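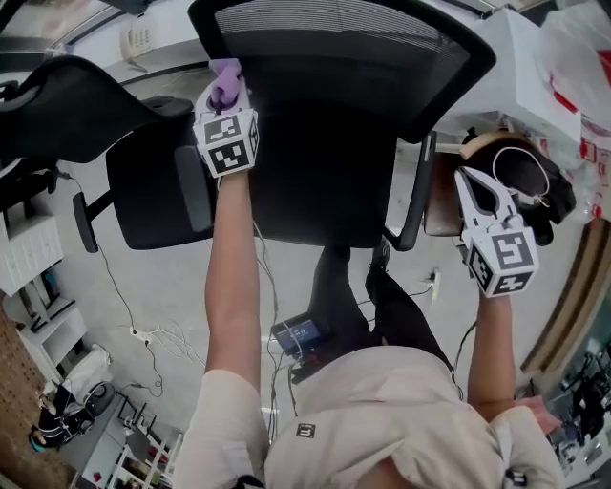
A black mesh office chair and two hand-held grippers.

Brorna opens preorders for second Gekedska resin figure

Toy maker Brorna has opened preorders for the second figure in its Gekedska line of resin collectibles. The new piece, named Fulorine, stands 7 inches tall and comes in 2 colorways, bone white and moss green. Each has a removable shell and a swappable jaw.

The run is limited to 637 pieces. A further 53 hand-painted copies will be sold through the Au shop, one per customer. Brorna said the painted version will ship later than the plain casts.

The first Gekedska figure sold out in February. Some buyers reported loose arm joints, and the company has recut the shoulder pegs for the new mold. Replacement pegs for the earlier figure can be ordered from the Brorna website for the cost of postage.

Preorders close at the end of April 2020 or when the run is spoken for. Payment is taken in full at checkout. Orders can be canceled until casting begins. A third figure is being sculpted, but no name or price has been given.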